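Re: Drying bulbs in plastic baskets

hlindemann, 03/07/2018
Tulips lifted, 28 in all. Does an open plastic basket dry them as well as a slatted tray?

Staven
Yes, in a single layer. I keep mine at about 16 degrees until September.

arnar_h
Disagree. Bulbs at the sides sit against plastic and rot there. I lost 47 that way. Use a tray.

Staven
That sounds like stacking - one layer only, turned weekly.

hlindemann
Mine is the open sort, so air should get in at the sides.

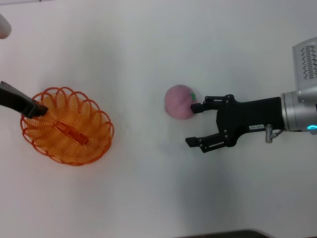
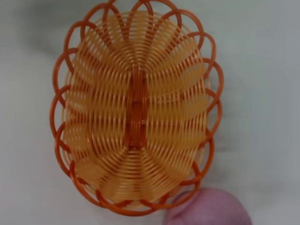 Orange basket, oval, looped rim

arnar_h
Still a tray for me.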